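Objet : Re: [sutures] Pads d'entraînement, quel fil ?

Bonjour à toutes et à tous,

> Bonjour, nous débutons sur les pads Praltby.
> Quel fil conseillez-vous, et en quelle longueur ?

Merci pour ce message, qui me rappelle mes propres débuts !

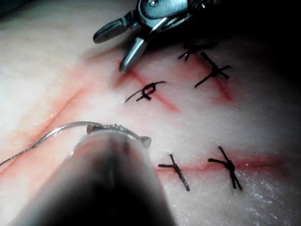
Chez nous, à Lolby, on coupe des brins de 15 cm — au-delà, on passe sa vie à démêler les boucles, et la patience s'use avant le fil. 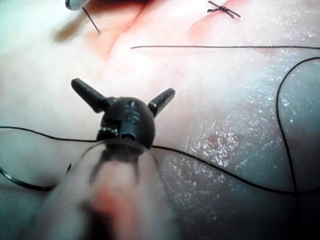 Pour la couleur, je reste fidèle au noir, bien plus reposant pour les yeux quand la séance se prolonge. Comptez trois brins par personne, et prenez donc la boîte de 200 chez Trilidier, elle part vite. 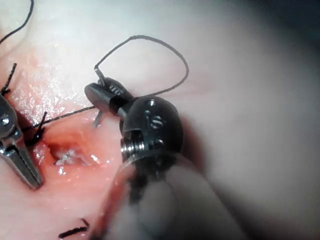 Aiguille courbe en prise, fil noir en boucle, nœud à gauche.

N'hésitez pas à me réécrire, je retrouverai la référence avec plaisir.

Bien amicalement,
l'atelier de Lolby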